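Skevent House, ground floor and first floor
Workplace inspection checklist with comments
Date of inspection: Jan 29, 2021
Areas covered: reception, corridor, kitchen, shared work room, store, stairs, rear yard
Next full inspection: April

Marks used: OK, Action, Not checked. Anything marked Action has a comment under it. Please add replies beneath the comment and leave the original wording in place.

Section 1. Entrance and reception

1.1 Front door opens and closes fully: OK

1.2 Door mat lies flat: Action
The corner nearest the post boxes has curled up again. It was taped in the autumn and the tape has gone. Replace the mat. Zido supplied the last one and can match the size.

1.3 Visitor book or sign-in sheet in use: OK
The pen is still missing its string.

1.4 Lighting: OK

1.5 Hand gel filled: OK
Spare bottles are kept in the store, second shelf.

Section 2. Corridor and fire route

2.1 Route clear for its full width: Action
Two flat-packed boxes and a folded chair were leaning against the wall outside the meeting room. Moved during the inspection. This was raised last time as well. The corridor is the only way out from the back rooms and nothing should be stood in it, even for an afternoon.

2.2 Fire door closes on its own: Action
It closes from wide open but stops short when let go from halfway. The closer needs adjusting. Job raised with Hirano, reference 278.

2.3 Exit signs lit: OK

2.4 Extinguishers in place, pins fitted, gauges in the green: OK
The service label on the one by the kitchen is hard to read but in date.

2.5 Call points not blocked: OK

2.6 Emergency lights tested: Not checked
The test key could not be found. It should be on the hook inside the meter cupboard. Whoever has it, please put it back.

Section 3. Kitchen

3.1 Fridge temperature: OK
Reading of 3 degrees on the door display.

3.2 Kettle and microwave leads: OK

3.3 Worktop seal behind the sink: Action
The sealant is lifting on the left and there is black mould under it. Cut out and redo.

3.4 Hot water notice displayed: OK

3.5 First aid box contents: Action
Plasters low, one eye wash past its date. The order for both is to go in with the next stationery order.

3.6 Bins emptied, lids on: OK
The recycling bin still gets food waste put in it. A new label has been printed.

Section 4. Shared work room

4.1 Floor free of trailing leads: OK
Much better than before. The floor boxes are being used and the lids were shut.

4.2 Tables stable, no sharp edges: OK

4.3 Tables clear of packaging and scraps: Action
The room rule is that each user clears wrapping, tissue and offcuts from the table before going home, and wipes it down. Small bits left out end up on the floor, where they are a slip risk — thin plastic is the worst for this on the vinyl.
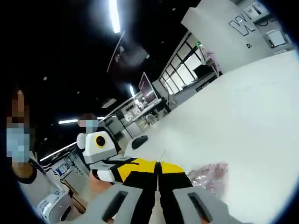
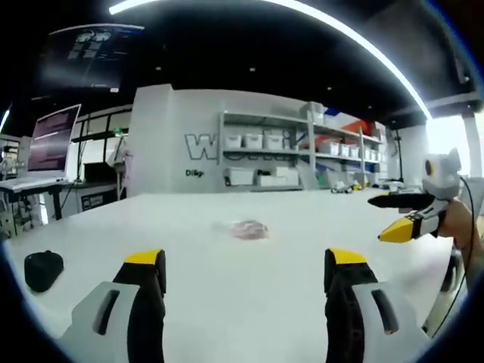
A crumpled pinkish scrap on the tabletop, both pictures.

4.4 Chairs: Action
One chair will not hold its height. Labelled and put to one side. Do not use.

4.5 Windows open and lock: OK
The handle on the far window is stiff. A drop of oil would do it.

4.6 Ventilation: OK
Windows to be kept open a little while the room is in use, whatever the weather. Heaters may be left on low.

4.7 Number of people shown on the door notice: OK
Notice reads up to 10. This has not changed.

Section 5. Store

5.1 Heavy items on lower shelves: Action
Paper boxes were on the top shelf. Bring them down to waist height or below.

5.2 Step stool sound, rubber feet fitted: OK

5.3 Cleaning products labelled and closed: Action
One spray bottle had no label. Emptied and thrown away. Do not decant into unmarked bottles.

5.4 Shelving fixed to wall: OK

Section 6. Stairs and first floor

6.1 Handrail firm: OK

6.2 Stair nosings: Action
Third step from the top has a loose strip. Temporary screw fitted, Hirano to replace the strip on the same visit as the fire door (see 2.2).

6.3 Carpet tiles: OK

6.4 Toilet fan working: Action
It runs, but is noisy and pulls very little air. Probably full of dust. Clean first, then look at it again before ordering a new one.

6.5 Room 114, key held at reception: OK

Section 7. Rear yard

7.1 Gate opens from inside without a key: OK

7.2 Grit bin: Action
Less than a quarter full, and the lid is split. Refill this week. Steps by the gate were icy at the time of the inspection and were gritted straight after.

7.3 Outside light: OK

7.4 Assembly point sign: OK
The sign on the Prorkgate side has been cleaned and can be read from the door.

Section 8. Carried over from the last inspection

Loose socket in meeting room: done.
Blind cord in reception: done, cleat fitted.
Tap dripping in first floor toilet: still dripping. Washer needed.
Spare key for meter cupboard: not yet cut.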